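Revised 11/14/19

## Cable routing and surface care for a wood desk

These notes apply to a solid or strip-joined wood desk with one monitor, a wired keyboard and a wired mouse. Allow an afternoon. Tools needed: a tape measure, a screwdriver, hook-and-loop ties, a soft cloth and a vacuum with a brush head.

### Before moving anything

Shut the computer down and switch off the power strip. Label both ends of every cable with masking tape. Write the device name, never the port number, as ports get swapped later. Unplug from the wall end first, then work toward the equipment.

Measure each cable run from the device to the strip along the path it will take, including vertical drops. Add 6 inches for a fixed device and 12 inches for anything that gets pulled forward in use. A cable with more than 24 inches left over should be replaced with a shorter one. Coiled excess collects dust and takes up the space behind the desk.
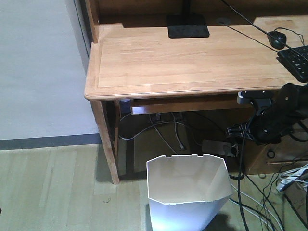
Cable openings work best at the rear of the top, clear of the area where the hands and forearms rest. Standard covers come in 2-inch and 2 3/8-inch sizes; measure the hole itself, as the flange of the cover overlaps it. A round grommet to the right of the stand base, near the back of the desktop, is a good exit for the mouse and keyboard cords on a right-handed layout. Run both cords to the rear first and drop them through together. Leave the mouse cord a loose curve on the surface. If it drags, there is too little slack above the hole. Power and video cables should go down separately, behind the top, where clearance allows.

### Under the top

- Mount the power strip to the underside, toward the rear. Keep it outside the travel of any drawer or tray.
- Check screw length against the thickness of the top. The point should stop at least 1/4 inch short of the upper surface.
- Fix ties every 10 to 12 inches along a horizontal run. Snug is enough; a tie pulled tight will flatten the jacket.
- Bring the single cable to the wall outlet down the inside face of a rear leg.
- Open and close the drawer fully before the ties are trimmed.

The Drolletti screw-in clips hold well in softwood. Pilot holes are required in oak or beech. Adhesive clips release from oiled wood within a few weeks and are not recommended.

### Cleaning the top

Vacuum first. A raised edge holds grit along its inner side, and wiping grit across the surface will scratch the finish. Follow with a cloth dampened in plain water and wrung out, worked with the grain, then a dry cloth. Lift the monitor stand and wipe beneath it — rubber feet can mark a lacquered surface if left in one position for a year or more. Felt pads prevent this but allow a heavy monitor to slide.

For an oiled finish, apply Draselen hard oil in a thin coat twice a year, in March and again in the fall. Wipe off the surplus after 15 minutes. Keep equipment off the surface overnight. Spread used cloths flat outdoors to dry before disposal, as oil-soaked rags can self-heat and ignite when bundled.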